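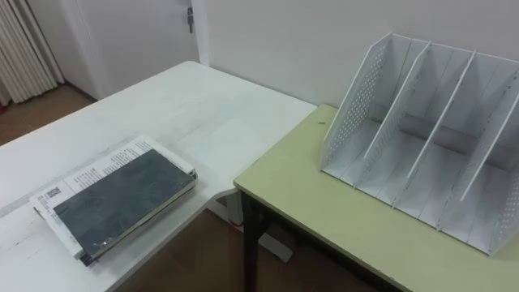

Two desks in an L, with the notebook on the white one and the three-slot file organizer on the green one.

Groreo Desk Sorting Station

Posted April 24, 2020

I run the back office at Sturkton, and for years my mornings went to paper. Delivery slips, service manuals, notebooks coming back from the crews, all of it dumped on one desk and put away by me. We've had the Groreo station going since September and I get asked about it a lot, so I finally wrote up a page!

What you get: the arm on its rolling stand, the head camera, a tablet for setting up jobs, and a box of 50 labels for your slots. You bring the tables. Ours are two ordinary ones pushed into an L (they don't even match), and the arm handles that fine as long as you show it both tops during setup. Any upright organizer with open slots will do. Leave it against a wall if you can, it slides less.

What it does: picks up a notebook or a booklet, looks for a code or a label, and files it in the slot you picked. It's slow. Mine takes 37 seconds an item, and a stack where one thing sits on top of another takes longer, so I still split those by hand when I'm in a hurry. Shiny plastic covers used to throw it off too, but the Draltitz update helped a lot with that.

What changed for us: I was nervous, I'll admit it. Filing was a good chunk of my job and I figured my hours would go with it. They didn't, but the job is different now. I call customers back the same day, and I check the arm's list at lunch and fix what it got wrong. The crews had to change a little as well – they used to toss things anywhere, and now they have to set them flat near the front edge. Some grumbled. One still tosses.

Good to know before you order:
Reach is 37 inches from the stand.
It handled over 200 items in our first month.
Loose single sheets are not supported.
The Heiskanen floor clamp is sold separately, and I'd get it if you have smooth floors like ours.
Allow 20 minutes for setup, more if you move the tables afterward.

Stands ship in white or gray.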